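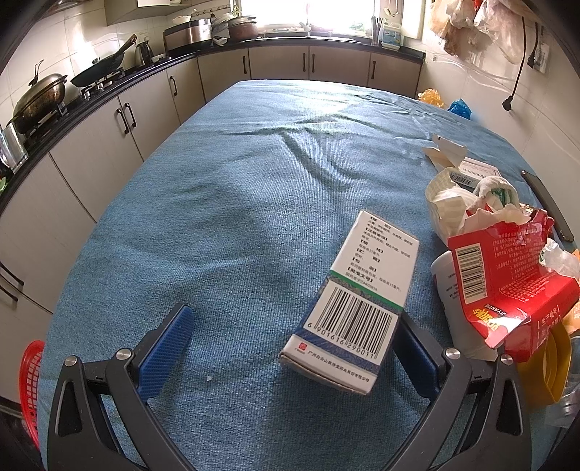 # Kilgate guest house — kitchen and medicine check

Date: 26/06/2021
Checked by: Tove Kvaran
Second reader: Ambros Nägeli
Area: ground floor kitchen, long table, wall cabinets, pantry shelf

Marks used: OK, FIX (do before the next guests), WATCH (look again in July).

## 1. Table and floor

- [x] **Walking space on both sides of the table.** OK. Chairs pushed in on the window side. Leave them like that when the kitchen is not in use.
- [ ] **Tablecloth lies flat.** FIX. The blue woven cloth is wrinkled and folded up across the middle. A glass set down on one of those ridges will tip. Pull it straight from the far end, or take it off and iron it. Silvan has the clips that hold it at the corners.
- [ ] **Table clear of things that don't belong to meals.** FIX. The right side has a cluttered pile on it, including a torn red cardboard package that has been opened out. Sort the pile before anything else on this list. Flattened cardboard goes in the paper bin, but read it first in case it has directions we want to keep.
- [x] **Nothing in the way beside the table.** OK. The red plastic basket is at the side and can stay there as long as it doesn't move toward the door.
- [x] **Floor dry, no loose mats.** OK.
- [ ] **Small scraps picked up.** FIX. There is a tiny white fragment on the cloth near the medicine carton. Don't guess what it is. Wipe it up with a damp paper towel and throw the towel away. Same rule for anything small and pale found near medicine, all through the house.

## 2. Medicine

We had this section as one line last year. Rahel asked for it to be split up, and the list is longer now.

- [ ] **No medicine left out on tables or counters.** FIX. One carton on the table, white, green and blue. It goes into the locked cabinet today, whether or not we know who brought it. Write where it was found on a sticky note and put the note on the carton.
- [ ] **Every package has a label someone in the house can read.** FIX. The carton is printed in Chinese. There are headed lines for precautions, storage, packaging and an approval number, and a Guangzhou company is named near the end with the barcode. None of that helps a person who needs the dose and can't read it. Oleksandra will ask the guests in room 9 to translate the front and the precautions. Tape a card with the translation to the carton, and don't cover the original text.
- [ ] **Expiration date found and written on the list.** FIX. Look on all sides and on the end flaps. If there is no date to be found, the carton goes in the return bag.
- [ ] **Contents match the package.** Not checked. To be done with two people present, both names on the sheet.
- [x] **Packages in sound condition.** OK for the carton. The bottom edge looks a little worn but that is normal for something carried in luggage.
- [ ] **Opened or torn packages set apart.** FIX. The red package shows "JIYANTIE" in dark letters and has Chinese text on the panels, with one part marking a production batch. I have not listed it as medicine, and I have not listed it as anything else either. Keep it with the carton until it has been read, then file it or recycle it.
- [x] **Cabinet lock works, key on the high hook.** OK. Lock is stiff. One drop of oil.
- [x] **Poison control number posted inside the cabinet door.** OK. Reprinted in larger type.

*Comment, Rahel Gasser:* Guests who keep their own medicine keep it in their room, in the small lockbox. We don't hold it for them unless they ask. What I want to stop is medicine turning up in the kitchen and staying there for days with everyone walking past it. Children from the upstairs apartment come down for breakfast at least twice a week.

*Comment, Ambros Nägeli:* Agreed on the boxes. Two of the Wunside lockboxes have no key. I will order replacements — please don't give those two out until then.

## 3. Cabinets and shelves

- [x] **Doors close and stay closed.** OK.
- [ ] **Heavy pots below shoulder height.** FIX. The big stock pot was back on the top shelf again.
- [x] **Cleaning products kept apart from food.** OK. Under the sink, child latch fitted.
- [ ] **Shelf brackets tight.** WATCH. The left bracket on the pantry shelf turned a quarter with a screwdriver. Check again in July.
- [x] **Glass jars not stacked.** OK.

## 4. Heat, power and fire

- [x] **Smoke alarm tested.** OK, sounded at first press.
- [x] **Fire blanket on its hook by the stove.** OK.
- [ ] **Extinguisher in date.** WATCH. Good until the end of next month. Silvan to book the service with McKinnon at the same time as the boiler.
- [x] **Cords clear of the sink.** OK.
- [ ] **Kettle cord undamaged.** FIX. Outer cover is split by the plug. Do not tape it. Replace the kettle, up to 30 from petty cash without asking.
- [x] **Hot water at the tap.** OK. Ran it for 15 seconds before it came through warm.

## 5. First aid kit

- [x] Bandages, gauze, tape, scissors
- [x] Burn gel, two packets
- [ ] Tweezers. Missing, again
- [x] Disposable gloves, medium and large
- [ ] Contents card. The old one lists things we stopped keeping. Oleksandra has the new text.

## Who does what

| Job | Person | When |
|---|---|---|
| Sort the pile on the table | Tove | today |
| Carton and red package to locked cabinet | Tove | today |
| Translation card | Oleksandra | when the guests are back |
| Straighten cloth, fit clips | Silvan | today |
| Kettle | Silvan | before next guests |
| Lockbox keys | Ambros | on order |
| Pantry bracket | Ambros | July |

Sheet 1190 in the Rilden binder. Put the translation behind it when it comes in, and initial the FIX lines as they get done.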